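Clalis Pocket In-Ear Set, model 1631

I bought my first pair of these with my own money, two summers before I started selling them, so take the enthusiasm below with that in mind. I go to a lot of outdoor gigs. Parks, racetracks, the field behind the old Lultum brewery where they squeeze in 14 bands over one long weekend and the last bus leaves before the headliner does. My ears used to ring all the way home, and I'd wake up the next day still hearing a kick drum.

So I went looking for earplugs that didn't turn the whole show into mud. The foam ones from the drugstore do the job if all you want is quiet, but the singing goes first, and I'm there for the singing! The Clalis set keeps the voices. Bass comes down, cymbals stop stabbing you, and you can still hear your friend ask if you want fries (you do).

What's in the tin

One pair of plugs, plus three sizes of soft tips. Most people land on the medium. I wear a small on the left and a medium on the right, and I've stopped feeling weird about it.
A neck cord, which clips off. I leave mine on at standing shows and take it off if I've got a seat.
A little brush for cleaning. You will lose this. I sell spares.

The tin has a hook on the lid so it hangs off a belt loop or a bag strap. It's louder than you'd think when you run, so maybe put it in a pocket if you're sprinting for the barrier.

Fitting them

Reach over your head with the opposite hand, pull the top of your ear up and back, and slide the plug in with a small twist. Give it a minute. Your own voice will sound huge and chewy for the first song or so -- that goes away, or you quit caring. If one side keeps working loose, go up a tip size before you write to me, okay?

They drop the volume by 31 decibels at the top end and less down low. They're made for grown-up ears. For kids I stock the Sirkeson over-ear muffs, and I'd much sooner you bought those for a little one.

Price and shipping

The set is $30, tips and cord included. Orders go out from Antunes Street, usually the morning after you place them. If you've got a show coming up fast, put the date in the order notes and I'll try to bump you up the pile. No promises in festival season, but I do try.

Unopened tins can come back any time. Opened ones can't, for reasons that will be obvious to anyone who has ears.

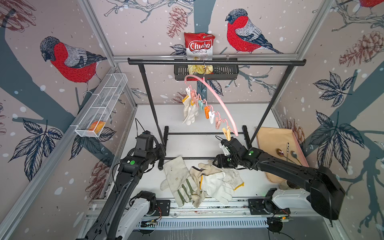 Margarida Carvalho: Wore mine for a whole afternoon by the left speaker stack and got home with no ringing at all. The large tips are a bit stiff at first, though. Do you sell the medium ones separately? I dropped one in the grass during the encore.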